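Florka tool handling trials: your questions, answered without the brochure

These are the questions people keep sending us about the demonstration work in the Prukville workshop. Answers are by Ciarán Hegarty, who was asked to write this page and warned everyone that he isn't a believer.

What are you collecting?

Short recordings of an arm handling hand tools while a person steers it. Each one has the wrist camera view, the joint positions and how far open the fingers are. The learning system is then trained to copy what the person did.

How many have you got?

We have 738 recordings from the screwdriver work up to November, and 383 of those went into training. The others were thrown out for dropped frames, muddled labels or an operator changing their mind halfway through. If a supplier tells you they keep everything they record, ask to look at it.

Why so much fuss over one screwdriver?

A screwdriver is an awkward thing to hold well. Grip it too far down the handle and the shaft swings about. Grip it at a slight angle and the tip ends up somewhere you didn't plan for. We log the grip height on every recording, and I still think we log it too loosely.

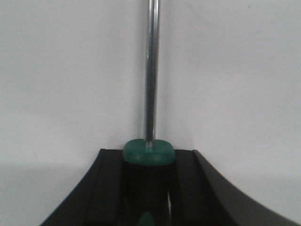
Wrist camera view: fingers closed on the black handle, just under the green cap.

Can the system see the tip of the tool?

Not always, and I wish more people asked. With the driver held upright like this, the shaft runs out of the top of the view and the tip goes with it. The system has to guess where the tip is from the rest of the tool. Ivan Kuzmenko, who runs the training, thinks it can learn to do that. I would sooner have a second camera.

Isn't a plain white background cheating?

It makes life easy, yes. A system trained against a pale wall may have learned very little about a cluttered bench. We have 173 recordings planned against messier backgrounds, and until they are done I wouldn't trust any score we quote.

Does it work, then?

On the same driver, in the same spot, fairly often. We swapped in 10 other drivers and the results dropped badly. Ivan says that's a shortage of variety in the examples. He may be right, but "it needs more data" is also what people say when they have no idea what is wrong.

Can I use the recordings?

Write to the Florka desk and say what you want them for. Please read the notes on rejected recordings first. They're dull, and they will tell you more than the success rate does.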